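Kamard Plug-In Energy Monitor

Product page and shop notes

We stock very few gadgets that promise to cut your carbon footprint, mainly for the reason that most of them don't. A box on the wall has never saved a kilowatt hour by itself. What it can do is tell you where the electricity goes, and after that it is up to you. The Kamard is the one monitor we have been willing to put our name next to, and even then with a few grumbles, set out further down.

It sits between the socket and the appliance. The screen shows watts now, kilowatt hours since you last reset it, and a figure for cost once you have typed in your tariff. There is also a carbon figure, which we will come to.

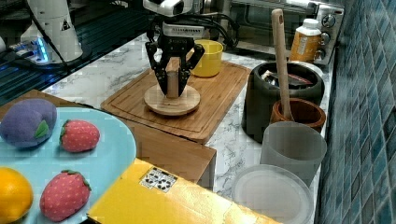
Start with whatever makes heat. Phone chargers get all the blame in leaflets and use next to nothing. Kettles, heaters and tumble dryers are where the money goes, and a toaster oven like the stainless steel one at the back of this worktop is well worth a week on the monitor if you use one most evenings. Compare it with your main oven if you can, but remember that a built-in oven is usually wired in, so the Kamard can't measure it and you will have to work from the meter.

What you get

One monitor, UK three-pin
Printed instructions, 8 pages, readable
Backup cell to keep the readings in a power cut
2 year guarantee, handled by us and not by the maker

What it measures

Power in watts, live
Energy used in kWh, up to 200 days between resets
Cost, from a tariff you enter yourself
Estimated carbon, in kg

About that carbon figure

Kamard's leaflet makes a great deal of this. All the monitor does is multiply your kWh by one fixed number for the grid. The real number moves through the day, lower when it is windy and higher on a still winter teatime, and the monitor knows nothing of this. It has no connection to anything. If you run the washing machine at three in the morning in a gale, the screen will give you the same carbon figure as at six in the evening.

You can change the fixed number in the settings, and we suggest you do, as the one it comes with is out of date. Hold the middle button until the display blinks, then use the arrows. Treat the result as a rough guide. Please don't use it for an offset purchase or a school report without saying where it came from.

The Zunuvham bundle

We are often asked why we don't sell the monitor with the Zunuvham app subscription, as some other shops do. We tried it. The app asks you to copy the readings in by hand, then gives you a badge and offers to sell you tree planting. We could not find out from them where the trees were or who checked on them. Until we can, we'll sell the monitor on its own. A notebook does the job.
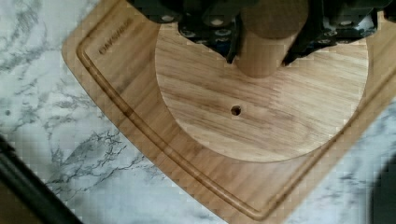 Wooden board and disc on a marble worktop.

How it compares

We put the Kamard next to the Dredatell smart plug for 14 days, same fridge, swapping them over halfway. On anything over 50 watts or so there was little between them. The Dredatell was poor at low loads, and it needs your wi-fi, an account and an email address before it will show you a number. It can switch things off on a timer, though, and the Kamard can't. If a timer is what you want, buy a plain mechanical one and save yourself the bother.

Grumbles

The display isn't lit, so behind a fridge you'll want a torch. It is wide enough to block the next socket on most double plates. The buttons are stiff. The box says "save up to 30%" and we have asked Majumder, who import it, what that is 30% of. We wrote in July and are still waiting.

Not suitable for

Showers, cookers, immersion heaters or anything else on fixed wiring
Outdoor use
Solar panels - it will not measure power going the other way

Borrow before you buy

You may only need one for a month. Plenty of libraries lend them out, so ask at yours first. We would sooner lose the sale than have it sitting in a drawer.

Page checked by Chunhua Peng, 13th December. Questions about tariffs should go to your supplier, as we can't see your bill.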